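Search this wiki Go

Teaching by demonstration (robotics)

By Jana Steinbach, revised March
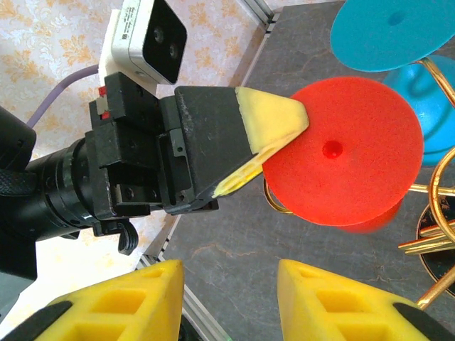
Teaching by demonstration is the practice of showing a robot a task in place of writing out every motion in code. It comes in two main forms. In hand guiding, a person takes hold of the arm and pushes it through the job, which is good exercise. In remote control, or teleoperation, the person works a controller or a smaller matching arm and the robot copies along, hesitations included.

Two-armed tasks are usually taught remotely, as most teachers also have only two arms. Handing over a soft disc or lifting something off a wire stand takes a child moments - a beginner at the controls may need the whole afternoon.

Each attempt is stored with its camera views and joint positions. The Totgate course notes, compiled by Helge Sæther, ask for 200 attempts per task and advise changing operators every 8, before boredom gets into the data. A robot trained on tired people learns to move like one.

Failed attempts are often deleted. Elisa Pellegrini has argued for keeping the recoveries, where a grip slips and is corrected, and her own archive is well stocked with them.

Contact the editors | Copyright Totgate | Back to top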